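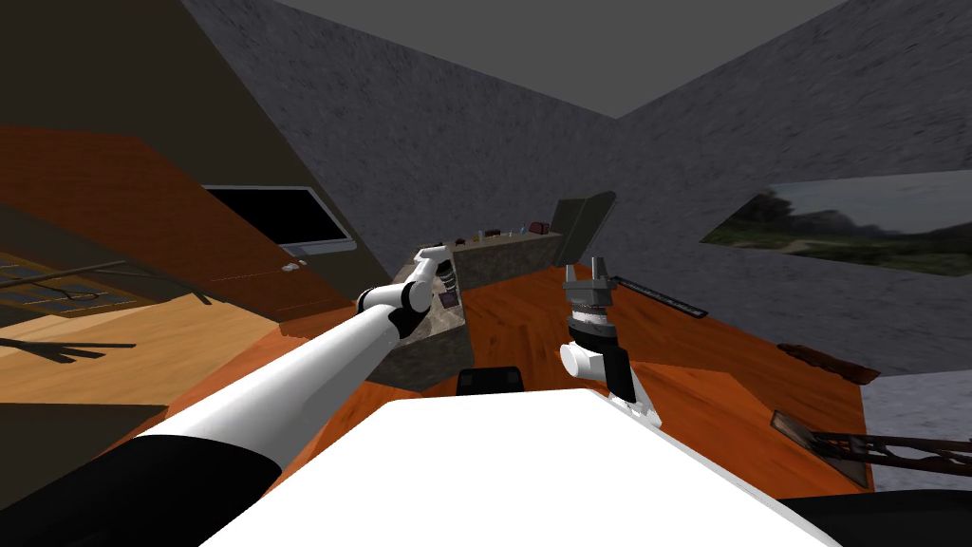

Simulated kitchen in the Totico kit, with the left gripper at the stone counter.

Progress report for February: trial of the Totico simulation kit

In this period our team at Rostis continued the review of the kit, which is supplied by Drusto. The license is paid from the Nadar grant. We planned 400 pick tasks in the kitchen room and 188 of them are finished. The remaining tasks will move to the next period, for the reason that the installation took us 2 weeks more than in the plan.

The two-arm robot model loads without errors. The manual is short on the subject of camera settings, and we have sent 35 questions to the supplier. Most of the answers were useful.
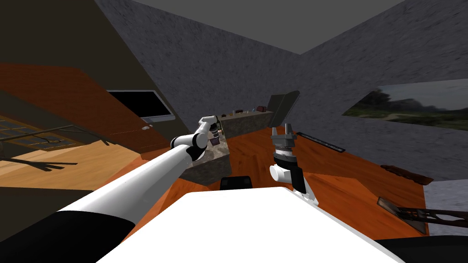
Small objects on the counter are still the most difficult part for us. We changed the closing speed of the gripper and we are now repeating the first group of tasks with the new value. We also ask for permission to use the remaining training hours for a second operator.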